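Week 4 handout: Comparing two grippers without falling out over it

Module leader: Beathag Carnegie. Lab queries to Beathag Jardine (yes, two of us; use surnames in emails). 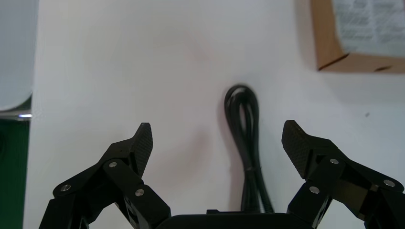 The Clolteck has two parallel fingers and the Tredau has suction cups. Both makers claim theirs will pick up anything, by which they seem to mean boxes.

Each pair does 40 picks per gripper. A pick counts if the thing is lifted clear of the table and held while you say "Kanagaratnam" at a normal speed. Last year's fastest pair were disqualified for mumbling.

Cables get a section of their own in your write-up. Grip across the strands, near the tie, and note the finger opening before you close. Suction on a cable is worth trying once, for morale.

Keep arm speed at 90 mm/s. The Julora controller will offer you 373. Decline.

Log every drop, including the ones you feel were unfair. Sheets in the tray by 4 pm.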